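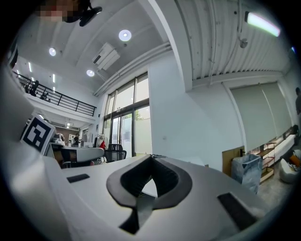
Our installer wants to sell us a second air conditioner and I'd like to know if I'm being had. We rent a two-level unit from Jollel, open all the way up, and in December the ground floor is freezing while the mezzanine is stuffy by lunch. There's one white unit, right up near the ceiling, with the long white pipes running off along the edge towards the windows. Upstairs you lean on the black railing and you're practically level with the thing. Tadier say it is "undersized for the volume" and have quoted for another one beside it. I can't see how a second heater next to the first one, at the same height, gets any warmth down to my feet. They also want 1,000 up front. Has anyone had this done and did it make any difference?

Asked by coldanklesdownstairs
December 2, 2021

2 replies

gasketandgrommet

I wouldn't pay it yet. Warm air goes up and you have a mezzanine for it to sit in, so a second unit up there might well give you a very cosy railing. Did they measure anything, or just look up and frown? Ask for the heat loss figures in writing. If they can't produce them, the "undersized" bit is a guess.

Before spending anything, push the louvres as far down as they'll go and put the fan on high for a morning. Leave it on heat, not auto. Then hang a cheap thermometer at desk height and another upstairs. If you've got 20 up top and 12 at the desks, the heat is there and it's in the wrong place.

I'd also look at the glass. Where do people sit?

coldanklesdownstairs

No, they measured nothing. They were gone before the kettle boiled. Seating varies, but there is usually a chair by the door end, and that's the spot everyone moans about.

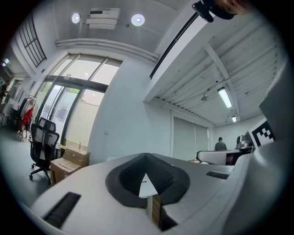

Door end, with the mesh chair in front of the glass.

gasketandgrommet

Well, I'd moan too. Big glass with dark frames like that can be miserable to sit beside whatever the heating is doing. Move the chair, check the door seals with a strip of tissue, then see what's left to complain about.

pipsqueak_77

Get a Lodent ceiling fan, we did and its great. Not sure what it cost, the landlord paid. Ours is a normal height room though.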